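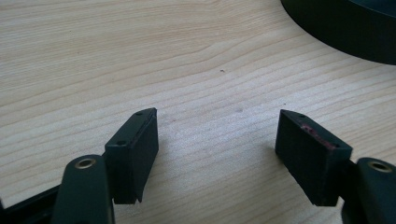
Ásdís Thygesen wrote to us after the first batch of these pages went up, to say that she had always supposed a robot was taught by typing, and that it had never crossed her mind that a person might simply pick up the robot's hand and do the job with it themselves. Could anyone do it, she wondered, or did you need to have been trained?

Anyone can do it, Ásdís, and I'm so glad you asked, as it gives me an excuse to go on at some length (which those of you who have followed the Sumodholm workshop for a while will know I hardly need). So welcome to the gallery, pour yourself something nice, and let me tell you a little about how we show a robot a task by hand.

The tool is a hand-held gripper. You hold it, you open and close it, and its two fingers do the picking up instead of your own. A camera rides along with it and looks down past the fingers at whatever you are working on, so every picture taken this way has the same sort of view: table, fingers, and the gap in between where things get held. Later on the robot is given the recordings to learn from, and since its own hand is made to the same pattern, what it sees and what you saw are close enough to be useful. We call our project Revum, and the tool itself has been known as Bae ever since the first one was put together, for reasons that are lost to me now.

When you first take hold of Bae you will almost certainly grip far too hard. I did, and so has everyone I've ever handed it to. There is a temptation to treat it like a pair of kitchen tongs and snap at things, and the recordings that come out of that are jumpy and rather hard for a machine to follow. Breathe out, let your elbow drop, and move as though you were helping a small child to butter bread. You want to be slow, but you don't want to be hesitant – a long pause in mid-air gets learnt just as faithfully as the useful parts do, and we once had a robot that stopped and hovered over every single cup for no better reason than that I had stopped and hovered over every single cup.

We ask newcomers to start each turn with the fingers open and to finish it the same way. It sounds fussy, I know! But it gives every recording a clean beginning and a clean end, and it saves a great deal of trimming afterwards. A good first session is 12 turns at one task, then a proper break with your hands in your lap. After that you might do the same again, or you might decide that you've had enough for one afternoon, and that's quite all right too. 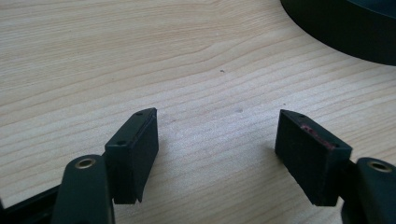 The other way of going about it is by remote control, and I promised I'd say something about that as well. With remote control the robot's arm is there in front of you, doing the work, and you steer it from a little way off with a pair of handles. We have a set-up of that kind on the other side of the building, which goes by the name of Warano. It has its charms. You never have to wonder whether the arm can reach what you are asking it to reach, because you find out straight away, sometimes with a bump. On the other hand it is slower to learn, there is a tiny delay that bothers some people terribly, and you can't feel anything through the handles, so you end up judging it all by eye.

With the hand-held gripper you do feel it. A sponge gives, a mug doesn't, and your hand sorts out the difference long before you've had time to think about it. That's a large part of why I am so fond of working this way. I've tried both with visitors, and people who get in a muddle with Warano will often pick up Bae and be perfectly happy within a couple of minutes.

A few small things I've picked up since we began in February. Keep your free hand well away from the fingers, as it's surprising how often it creeps in to help. Don't lean over so far that your head throws a shadow on the table. Look at the pads and the thing you're after, and let the rest look after itself. If you drop something, carry on and pick it up again in your own time, as a recovery is well worth having and the robot will need to know how it's done. And vary things a little between turns – a cup put down slightly further off, or with its handle pointing the other way, teaches far more than the same neat movement over and over. For a simple job we like to gather up to 100 turns before we let the robot have a go, shared out among as many different hands as we can find. Left-handers are especially welcome!

Ásdís, if you are reading, do come along and try it. You need no training whatsoever, only sleeves that roll up and a bit of patience with me while I explain it all over again in person. There's a kettle, and the door on the yard side is the one that opens.

Page last updated 2018-09-05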